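4. Preparing fresh vegetables

Sterkcombe Kitchen Set-up Guide, revised 10/25/18

Once your Trosura basket and your Jidard board are out of their wrapping, you're ready for the fun bit: filling the one and using the other! This section covers setting out your worktop, loading the basket, and washing and cutting peppers and cucumber. If you haven't rinsed and dried the board yet, go back to Section 3 first. It only takes a few minutes and the board will thank you for it.

4.1 What you will need

The basket
The board
One sharp knife with a blade long enough to cross a large pepper
A clean tea towel
A damp cloth
A bowl for seeds and stalks
Your vegetables (peppers and a cucumber make a lovely first batch)

Note: The basket is for carrying and keeping, and it isn't a colander. Please don't rinse vegetables in it. Woven wicker holds water down in the base, and a basket that stays damp will go grey and start to smell.

4.2 Setting out the worktop

1. Wipe the worktop and dry it. Old stains and water marks that won't shift are fine, but crumbs and grit should go.

2. Put the basket towards the back, with the handles to the left and right so you can grab it from either side. (The smaller basket has one loop handle. Turn it towards the hand you don't cut with.)

3. Place the board in front. Leave a hand's width between the board and the basket while you are cutting.

4. Fold the damp cloth in half and lay it under the board. Press down at each corner. If the board rocks, refold the cloth and try again.

Caution: Before you pick up the knife, check that the whole board is resting on the worktop. A board that hangs over the front edge can tip when you lean on it.

4.3 Loading the basket

The basket looks wonderful full, and it's very tempting to pile everything in straight from the shopping bag. Take a moment over the order, though, and your vegetables will keep their looks for longer.

1. Line the base with the tea towel if your vegetables are at all damp.

2. Put in the heavy, firm things first. Whole peppers can sit on their sides or stand on their bases, whichever suits their shape.

3. Lay long vegetables in last. A cucumber that is longer than the basket can go in on the slant, with one end down low and the other leaning on the rim. Don't bend it to fit!

4. Lift the basket a little by its handle to test the balance. If it dips to one side, shift the heaviest pepper across.

Note: Keep tomatoes in a separate bowl. They bruise under peppers, and a split one will mark the weave.

4.4 Washing

1. Take out only what you are going to use in this meal.

2. Rinse each pepper under the cold tap, rubbing gently with your thumb where the stalk sinks into the top. Dirt loves to hide there.

3. Rub the cucumber along its whole length. Bumpy skins need a bit more attention than smooth ones.

4. Dry everything with a clean towel. Wet peppers are slippery on the board.

4.5 Bringing vegetables to the board

Work with one vegetable at a time and you'll be amazed how calm the whole job feels. Colours are a handy way to keep track: we like to start with yellow or orange peppers, then green, and finish with the cucumber, whose juice runs everywhere.

1. Set the first pepper on its side near the middle of the board. Leave the others in the basket until their turn comes.

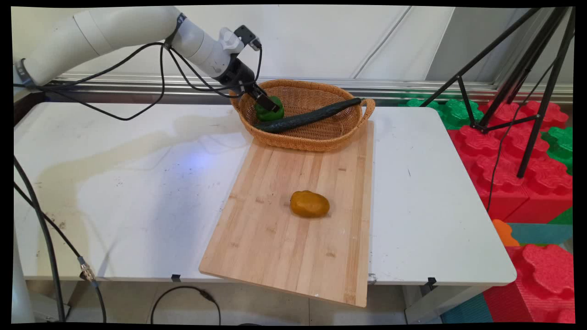 2. Turn the pepper so the stalk points away from your knife hand. Hold it with your fingertips tucked in.

3. Slice off the stalk end, then stand the pepper on the cut face and halve it from top to bottom.

4. Pull out the seeds and the pale ribs and drop them in the bowl.

5. Lay each half skin side down and cut it into strips. The knife bites much more easily from the inside!

6. Move the strips to a dish, wipe the board and fetch the next vegetable.

Caution: Never reach over the knife to get to the basket. Lay it flat at the back of the board, blade facing away from you, and then reach.

4.6 Clearing away

1. Wash the board by hand in warm water with a little washing-up liquid, both sides, and stand it on its long edge to dry. Small dark marks may show with use and can be left alone.

2. Shake the basket out over the sink and brush the weave with a dry brush.

3. Oil the board when it begins to look pale and thirsty. Aubert board oil (part 231) goes on with a soft cloth: 2 thin coats, left for 30 minutes each, then buffed.

Caution: Don't put the board or the basket in the dishwasher, and don't dry either of them on a radiator.

Go to Section 5 for storing cut vegetables.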